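3.2 Materials and procedure

The study was carried out in November with 250 adult participants, who were recruited through the housing company Divinen in the towns of Setumetti and Larkura. All of them rented an apartment of their own and cooked at home at least a few times per week. Persons who worked in an architect's office or in a furniture shop were not accepted, as in our earlier work such participants judged the fixtures by price and by fashion more than by use (Kaijage and Odukoya, in preparation).

Each participant answered the questionnaire alone, on a computer screen, and needed 20 minutes or less. The questionnaire had 2 parts. In the first part we asked about the present kitchen of the participant: where the dishes are washed, who washes them, and whether there is daylight at the place of washing. In the second part the participant looked at views of rendered kitchen interiors and wrote, in free words, what he or she would change before moving in. We did not offer any list of answers. In the pilot round such a list had a strong effect, and the participants repeated its words even when they did not fit the kitchen in question.

The free answers gave 787 separate remarks. A remark was defined as one wish or one complaint about one thing, so that the sentence "I would like a deeper sink and more light" was divided and counted as two. The division was done by the first author, Kanini Kaijage, and repeated by a second reader who did not know the town of the participant. Where the two readers disagreed, the remark was discussed until one reading was accepted.

The rendered interiors were used instead of photographs for a practical reason. Photographs of real rented kitchens contain many traces of the people who live there, and the pilot participants often commented on these people – their taste, their order, even their income – and not on the room. Rendered views are poorer in detail, which we consider a limitation. We come back to it in Section 5. The views were shown without any text, and the participant could return to an earlier view at any moment. Figure 4 gives views of the sink and of the window.

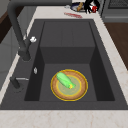
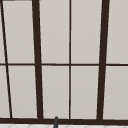
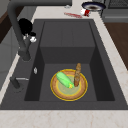
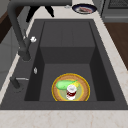 Figure 4. Rendered kitchen views, numbered in the order given: first, the dark sink in its light countertop; second, the window with brown bars; third and fourth, the sink with a round plate in the basin.

Remarks about the sink were coded under "washing place", also when they mentioned the countertop next to it. Remarks about the window were coded under "light" if they concerned brightness, and under "view" if they concerned what one would like to see outside. Remarks that belonged to neither group were kept in a separate file and are treated in Section 4.3.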